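Call for participants: Household and Shop-Floor Chores Study
Dridusance, Titlow site

Dridusance invites applications from adults who wish to take part in a paid study on whether machines can yet carry out everyday chores. Sessions will be held at our Titlow site, with a smaller number at the premises of our partner, Pētersons, in Draravville. Applications close on Fri 10 May.

Background to the study

Claims about household robots have become common. Films released by manufacturers show towels being folded, shelves being filled and tables being cleared. It is much harder to find out how often the same machine manages the same job on an ordinary day, with objects that have been put down carelessly, and whether the people who would live or work beside it would call the result acceptable.

The study was set up to answer the second of these questions as well as the first. Our engineers can record whether an object has been picked up. They are less well placed to say whether a table has been tidied to the standard a parent, a cleaner or a shop assistant would expect. For this reason we are seeking participants who do such work regularly, whether paid or unpaid.

The first stage, completed in February, looked at a single chore: sorting small objects on a table top and putting them where they belong. The machine completed 200 of 300 attempts without help. In the remainder it dropped the object, pushed it out of reach, chose the wrong one or stopped. We do not regard this as a result that would satisfy most households, and participants should not expect to see a finished product.

Much of the work is done first in simulation, where a table and the objects on it can be laid out afresh as often as required. Flat panels, small blocks and narrow bars may seem a long way from a kitchen drawer or a stockroom shelf, but they raise many of the same difficulties. A thin item lying flat offers very little to grip. A small item close to the edge may be lost altogether if it is approached from the wrong side.

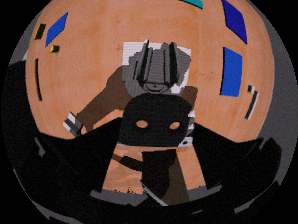 A person meeting these difficulties will generally slide the item towards them, tilt it with a fingertip or use the other hand, and will do so without thinking. One purpose of the second stage is to record such habits in enough detail for them to be of use to those who write the control software.

What participants will be asked to do

Each participant will attend 9 sessions over the course of the study. A session lasts two hours, including a break. The work falls into the following parts.

Carrying out chores by hand. You will be asked to clear and sort a table, stack a shelf, pack a bag and fold plain cloths, at your own pace and in your own way. Your hands and forearms will be filmed.

Judging recorded and simulated attempts. You will watch attempts made by a machine and say whether you would accept the outcome, whether you would have stepped in, and at what point.

Guiding the machine. In the later sessions you will operate a robot gripper using a hand controller. Full training is given. Some people find this slow and tiring at first, and additional breaks may be taken at any time.

Interview. The final session includes a recorded conversation on which chores you would be willing to hand over to a machine and which you would prefer to keep.

Who may apply

Applicants must be aged 18 or over and able to attend the Titlow site on weekdays. We particularly wish to hear from people with experience in cleaning, care work, retail, warehousing or the running of a household. No technical knowledge is needed. Left-handed applicants and those with reduced grip or reach are encouraged to apply - their ways of working are poorly covered in the material we hold at present.

Current employees of Dridusance or Pētersons, and members of their households, are not eligible.

There are 11 places available. Where more suitable applications are received than can be accepted, places will be offered so as to give a reasonable spread of age and occupation.

Payment and expenses

Participants will be paid for every session attended, including any that they choose to end early. Public transport fares will be repaid in full on production of a ticket. Those travelling to Draravville will be collected from the Titlow site and returned there. The hourly rate is set out in the information pack, which is sent to all applicants before any commitment is made.

Safety and personal information

The equipment used in the guided sessions moves at low speed and is fitted with a stop button within the participant's reach. A trained member of staff will be in the room throughout. Recordings are stored under a number in place of a name, and faces are not filmed. Participants may withdraw at any point without giving a reason, and may ask for their recordings to be deleted up to the date on which the analysis begins. That date will be given in writing at the first session.

How to apply

Please complete the short application form, available from the Titlow reception desk or by post on request. The form asks for your usual occupation, the chores you carry out in a normal week and the days on which you are free. A covering letter is not required.

Applicants who appear suitable will be invited to a visit of one hour, during which the equipment will be shown and questions answered. The visit is unpaid, but fares will be repaid on the same terms as for the sessions. Applicants who need the form in large print, or who require step-free access or an interpreter, should tell the reception desk when requesting it.

All applicants will receive a written reply, whether or not a place can be offered.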